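4.2 Visitor survey at the Miltitz house

The second site was the Miltitz house, a former merchant's home that opened to the public as a museum of domestic life. It receives far fewer visitors than the Faren fort described in Section 4.1, and most of them come as part of a longer day that also takes in the old market and the river walk. The house was included in the study to test whether the patterns found at a large, well-known historic site would hold at a small one.

Interviews were carried out in November by Rekha Rajan and Rhys Kingi. Visitors were approached at the exit and asked why they had come, how long they had stayed, and which rooms they remembered. A total of 139 people completed the form. Another 23 began it but left before the last page, and their answers are not used in the tables.

Most visitors had not planned the trip in advance. They had seen a sign on the main road or had been told about the house at their hotel. Very few could name the family that built it, even after the tour. What they did remember was the kitchen. It was named more often than any other room, including the front parlor, where the guides spend most of their time. Several people compared it with kitchens they knew from their own childhood or from the present day (Figure 3).

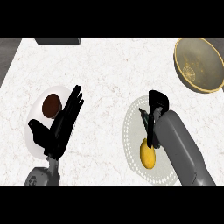 Figure 3. Computer-rendered view of a marble countertop with a large round bowl.

4.3 Differences between the two sites

At Faren, visitors gave the history of the place as their main reason for coming. At Miltitz, the more common answer was that they were passing by and had time to spare. This difference held for domestic and foreign visitors alike, although the foreign group at Miltitz was small and the result should be read with care.

Length of stay also differed. Visitors to the fort tended to remain through the afternoon, and many ate there. The house has no café, and groups left soon after the tour ended. Mancuso and Thevar reported a similar pattern in their earlier work on the Vincze estate, where short visits were linked to the lack of seating.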